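Teardown notebook – Dell tower, Sunday, started 3 pm

Continuing on the Dell tower for the Skollberg parts list. Case on its side on the slatted table, side panel off and put away under the bench. Goal for this session is to get the order of removal settled, so the written steps match what a person would really do with the case lying flat.

Screws go in the divided tray, one compartment per part. Last time we mixed the drive cage screws with the board screws and lost 60 minutes sorting them out again. Label the compartments before starting.

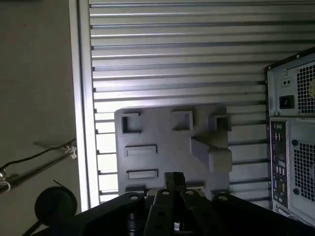 Plastic parts get their own bin, separate from the sheet metal. Iment wants them sorted by color and free of stickers, and they won't take a bag with metal clips left in it. Check every hook and slot before a piece goes in. If a tab snaps, keep the broken bit with its part and write it on the bag.

Order I want to try:
Unplug everything from the board first, drive wiring included.
Drives out by the blue clips.
Memory.
Processor – lift the retention frame, straight up, into the foam box.
Power supply.
Board last.

The old sheet has the power supply coming out first. I don't like that. The wires are easier to follow while both ends are still where they belong, and the supply isn't in the way of anything on the list before it.

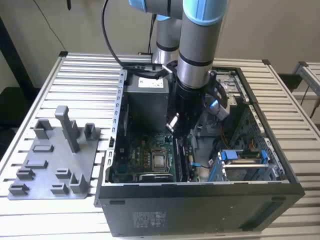

Wiring needs a better note than "remove cables." Write down color and which end was unplugged. Orange and yellow along the inner wall by the drives, a thin blue one over the board. Don't pull on the wires, hold the plug. Sjöberg's sheet says to cut the ties first, but I would leave them on until the bundle is out of the case – less to snag on the cage.

Parts list is at 4,000 lines with this model added, too long to scroll. Split by case type before the next one.
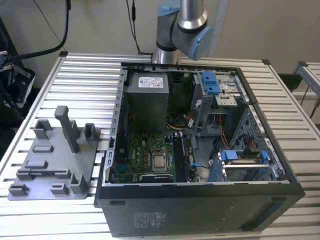

Dell tower on its side, no cooler on the processor, power supply and drive cages in place.

To do:
Copy the removal order onto the bench card.
More foam boxes, we are down to 3.
Ask Skollberg if they want the power supply label copied out in full or only the part number.
Move the Patent folder off the parts shelf, it keeps getting filed with the manuals.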